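PRE-PURCHASE INSPECTION CHECKLIST - BOARD HANDLING CELL, BAY 2

Site: Tesarwood, refurbishing floor
Filled in by: Enda Ó Ceallaigh
Month: June
For: equipment budget, second half
Units under review: Fleltine arm (on trial), Cronin bench cell (quote only)

Marks used: OK, FIX (must be put right before we sign), COST (needs a budget line), N/A

1. FLOOR AND MOUNTING

1.1 Pedestal bolted down, no movement when pushed by hand - OK
1.2 Floor level at the mounting plate - OK
1.3 Room to walk behind the cell with the guard door open - FIX
Comment: The door hits the parts rack. Moving the rack is our job and costs nothing but a morning. If we go with Cronin the cell is wider, and the rack has to leave the bay altogether.
1.4 Forklift lane clear of the arm at full reach - OK

2. POWER AND AIR

2.1 Dedicated circuit, labeled at the panel - FIX
Comment: Circuit is there, label is not.
2.2 Main switch can be locked off - OK
2.3 Lockout tags and padlocks at the cell - COST
Comment: We have been borrowing from the paint area. Add a set to the order.
2.4 Air supply - N/A
Comment: Trial gripper is electric. The Cronin quote assumes air, and the line would have to be run from the far wall. Their price leaves this out. Ask for it in writing before the two quotes are compared.

3. STOPS AND GUARDING

3.1 Emergency stop within reach of the operator - OK
3.2 Second emergency stop at the back - COST
3.3 Arm stops when the guard door opens - OK
Comment: Tried 20 times, stopped every time.
3.4 Restart needs a separate button press after the door is closed - OK
3.5 Guard panels free of cracks and sharp edges - FIX
Comment: One lower panel has a rough corner at shin height. Supplier has been told.
3.6 Speed limit set for teaching mode - OK
3.7 Teaching mode key kept by shift lead - FIX
Comment: Key was in the switch when I arrived. Needs a hook in the office and a name against it.

4. STATIC PROTECTION

4.1 Ground point bonded to the bench - OK
4.2 Wrist strap tester working - OK
4.3 Gripper fingers made of static-safe material - FIX
Comment: The fingers are black plastic as far as I can tell from handling them, but black does not make them static-safe. No paperwork came with them. I want a data sheet from Fleltine or a quote for a replacement set. Nothing goes near a customer board until this is closed.
4.4 Mat under the work area - COST
Comment: Current one is worn through at the front edge.

5. GRIPPER AND WORK AREA

5.1 Gripper screws tight and marked with paint pen - OK
5.2 Fingers meet squarely when closed - OK
5.3 Enough clearance to reach the board with the chassis panels in place - FIX
Comment: This decides which gripper we buy. The gripper body is broad compared with the fingers, and on these boards there are memory slots on both sides of the processor socket, with latches at the ends and a metal shroud beyond. Narrow fingers fit between parts well enough. The body above them is what I worry about. Get the drawing with real outside dimensions, not the brochure one. Longer fingers may be cheaper than a slimmer gripper, so price both.
5.4 Force limit set and locked - FIX
Comment: Factory setting still in. Too high for a retention lever in my view. Needs a password as well.
5.5 Loose cables kept out of the approach path - FIX
Comment: Chassis arrive with harnesses lying anywhere. A person moves them aside without thinking. Plan on a clip or holder at the fixture and put the operator's time for it into the cycle estimate.
5.6 Coin cell handling - N/A
Comment: Stays a manual job this year. Please do not let it creep into the scope.
5.7 Wrist camera cable strapped with slack at full rotation - OK
5.8 Lighting - COST
Comment: Glare off bare metal is bad under the overhead lights. The socket and battery both shine. A diffuser is cheap. Buy it first and see before anyone asks for a second camera.

6. SOFTWARE AND RECORDS

6.1 Program backed up off the controller - FIX
6.2 Skeltus license terms read by purchasing - FIX
Comment: License is per arm. The renewal price is not on the quote.
6.3 Fault log can be exported - OK
6.4 Operator manual at the cell, current version - OK

7. SPARES AND SUPPORT

7.1 Spare fingers, one set on the shelf - COST
7.2 Spare teach pendant cable - COST
7.3 Service visit included in price - OK
Comment: Fleltine include one visit a year for 5 years. Cronin charge per visit, travel extra.
7.4 Training for operators - COST
Comment: Two places included. We need places for both shifts, so budget for more.

RESULT

Not ready to sign. Items 4.3, 5.3 and 5.4 hold up the order whichever supplier is chosen. The rest can be closed on site or added to the order as lines.

Budget lines to add: lockout set, rear emergency stop, mat, diffuser, spare fingers, pendant cable, extra training places. Air line only if Cronin.

Repeat sections 3 to 5 after the gripper is settled. Trial arm stays in teaching mode until then.

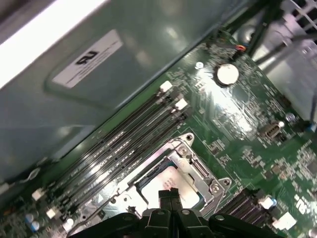 Item 5.3 - gripper at the processor socket, memory slots on either side.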